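Who Packs the Parcel? Robots at Work, for Readers Aged 8 to 12

Suppose your mum orders toothpaste, sticking plasters and a bottle of shampoo on her phone. Two days later a box turns up at the door, and inside are toothpaste, plasters, shampoo and enough scrunched paper to fill a pillow. Somebody put them in there. Or something did.

At the Undodgate warehouse it's a bit of both. Undodgate has 163 workers and one robot arm called Inura, and you can guess which of them gets its photo taken by visitors.

What is automation?

Automation is when a machine does a job by itself that a person used to do by hand. Your washing machine is automation. So is the traffic light, and so is the toaster, although the toaster has its own ideas about what "medium" means.

A robot is the sort of automation that moves things about. Inura has one arm, bolted to the floor, with a gripper on the end where a hand would be. It picks things out of one box and puts them in another. It doesn't have a face. It doesn't tell jokes either, which puts it level with one of the forklift drivers.

Why is picking up a bottle hard?

You've been picking things up since you were a baby, mostly to put them in your mouth. By now you do it without thinking. You know that a full bottle is heavy, an empty one tips over, and a bag of chips must be held gently or it becomes a bag of crumbs.

A robot knows none of this. It has to work out where the bottle is, which way up it is, how wide to open its fingers and how hard to squeeze. Squeeze too softly and the bottle drops. Squeeze too hard and everyone gets to find out what the shampoo smells like.

How does a robot learn?

One way is by copying people. A person holds a gripper in their hand, a bit like a very fancy pair of barbecue tongs, and uses it to pick things up. A camera on the tool records what happens. Then the person does it again. And again. Computers use the recordings to work out what a good grab looks like.

The practice needn't happen in a warehouse. A box on the floor beside a bed will do perfectly well, and the more different places the robot's lessons come from, the less likely it is to be baffled by a checked sheet.

What changed for the people?

Geeta Bansal has packed boxes at Undodgate for years. Before Inura came, in December, her team sent out 1,283 parcels on a busy day. Now a busy day is 2,596. Geeta used to walk to the shelves and back until her feet complained. These days she looks after the Carré line, where the odd-shaped orders go, and she sorts things out when Inura gets stuck.

It gets stuck quite a lot. Shiny wrappers confuse it. So do soft toys. Once it spent most of a morning trying to pick up a picture of a bottle printed on the side of a box.

Some of the changes are harder. Two people on the night shift didn't want to work with screens and moved to other jobs. Others had to do a course, with a test at the end, and grown-ups like tests about as much as you do. Geeta thinks her back is better off but misses the chatting, as the robot's corner is noisy and you have to shout.

Is it fair that a machine does the work and a person has to learn a new job? People argue about that, and you're allowed to as well.

A gripper for human hands, with two big round finger pads, and a green-capped bottle in a cardboard box:

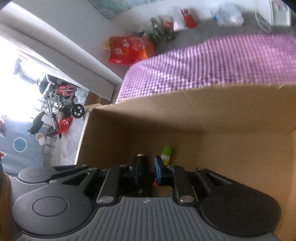

Words to know

Gripper: the part of a robot, or a hand-held tool, that grabs things.
Automation: a machine doing a job by itself.
Shift: the hours a person works. Inura's ends when somebody switches it off.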